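The gold party came back

13 Jul 2025

My sister-in-law forwarded me another invitation last week. Bring your old chains and single earrings, have a glass of wine, go home with cash. I went to one of these in February, so I have opinions.

The buyer that night was from an outfit called Tomex. He had a nice scale and a nice jacket and he offered me $72 for a bracelet my aunt left me. When I asked what he was paying per gram he said it "depended on the mix." I asked what the mix was. He said it was complicated. I put the bracelet back in my purse.

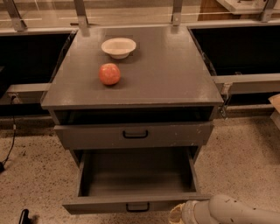
Weighing your own stuff first is the only advice I'd give anyone, and it takes ten minutes. A kitchen scale that reads to a tenth of a gram is good enough. Sort by the stamp before you weigh, because 10k and 18k thrown in one pile will get you paid for 10k. I use a small white bowl like the one on the gray cabinet there, with the wide rim, and zero the scale with the bowl on it. Shallow is good. You can see a tiny clasp or a loose back in it, and you will want to find those before somebody else does. Then look up the day's gold price and do the arithmetic for yourself.

After that I got quotes from two other places. Grareo, which is all mail-in, wanted me to ship first and hear a number later. Their page says returns are free if you decline within 40 hours. Forty hours from what? From when they open the envelope? I wrote and asked and got a coupon back.

Serrano is a shop with a counter, and the woman there weighed everything in front of me and wrote the rate on a slip. $1489 for the whole lot, bracelet not included. Was it the best price in town? I doubt it. I did my own math and she was keeping a decent slice. But I could see the slice, and I took the check.

As for the party, I told my sister-in-law I'd come for the wine. She says this new buyer is "totally different from Tomex." Same phone number on the flyer, though. I checked.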